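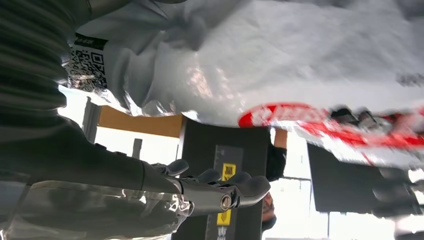 White plastic, red print and a small QR code sticker.

I have a weakness, and it is plastic bags from deliveries. When a parcel comes, I open it carefully along the top so the bag stays whole, and then I put it under the sink with the other ones. My mother did the same in her kitchen, and I think I learned it from her before I could read.

The bags I like best are the big white ones. They are stronger than the bags from the supermarket and they don't take much space if you fold them while pressing the air out. I say "if", because for a long time I didn't fold them. I pushed them in, one on top of the other, and every time I opened the door of the cabinet, two of them came out to greet me.

In December I moved to a smaller apartment in Furmont, and there the cabinet under the sink is half the size. So I had to make rules for myself. My friend Tatsuya Ueda showed me how he folds his: first in half the long way, then in half again, then from the bottom up in small triangles. He does it very fast. I need a few minutes for each bag and my triangles look more like bread rolls, but they stay closed and they fit in a shoe box. The box is full when I have 9 of the large ones, and after that I am not allowed to keep a new one until I use an old one.

Before folding I take off any sticker with my name and address, or I cover it with a black marker. Codes I cover also. Maybe it is too careful, but I feel better when the bag goes out with the trash and says nothing about me.

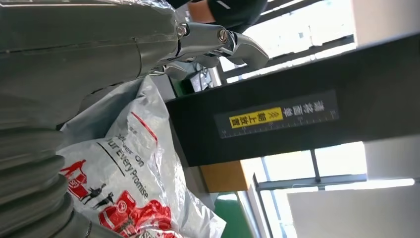 What do I use them for? Mostly shoes. When I travel, each pair gets its own bag, and my shirts arrive clean. I also put winter blankets inside the large ones and tie the top, although my sister tells me that cloth needs to breathe and I should buy a proper cotton cover. She is probably right about wool. For the small trash can in the bathroom they are too big, so I cut them down, and this makes a lot of noise late in the evening.

I still read what is printed on a bag before I fold it. Shops like to write promises there, in big letters, and when I was learning English I used to copy such sentences into a notebook and look up every word. "Promise" I learned this way, and also "fragile". The notebook moved to Furmont with me. I keep it in the kitchen drawer, next to the marker.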